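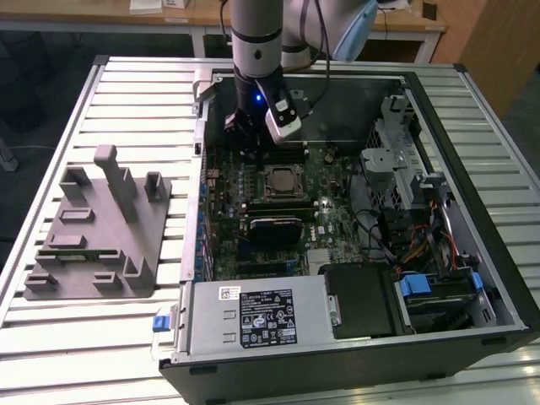
Sena Nyarko me escribió tras leer el resumen: en su ciudad la última tienda de componentes cerró en julio, y pedir una resistencia suelta por correo cuesta más en portes que en material. Empezar por ahí. Es el problema que intenta resolver el piloto de Hallska.

Nota 2. Qué es el piloto. Hallska coloca expositores de componentes en ferreterías de barrio. Cada expositor lleva 420 referencias: pasivos, reguladores, conectores, placas de prototipado. Reposición desde el almacén de Plarnport. La ferretería trabaja en depósito y liquida lo vendido.

Nota 3. Surtido. Más de 300 referencias son pasivos y conectores — baja rotación, margen alto, no caducan. Los microcontroladores ocupan dos cajones y concentran las roturas de stock. Mostrar la tabla de Beatriz Tavares y no leerla entera. 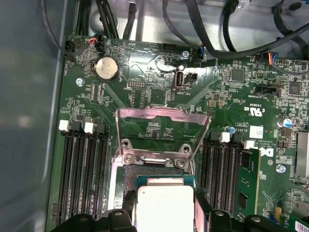
El punto débil es el etiquetado. Un cliente que busca un regulador de 3,3 V no debería tener que descifrar el código del fabricante. Propuesta: tensión, corriente y encapsulado en la etiqueta, código en segunda línea.

Nota 4. Comparar con Serrano, que vende solo kits cerrados. Menos devoluciones, pero no sirve para reparación. Kai-wen Chu preguntará por los plazos: tres días desde almacén, sin pedido mínimo.

Dejar el correo de contacto en pantalla durante el turno de preguntas.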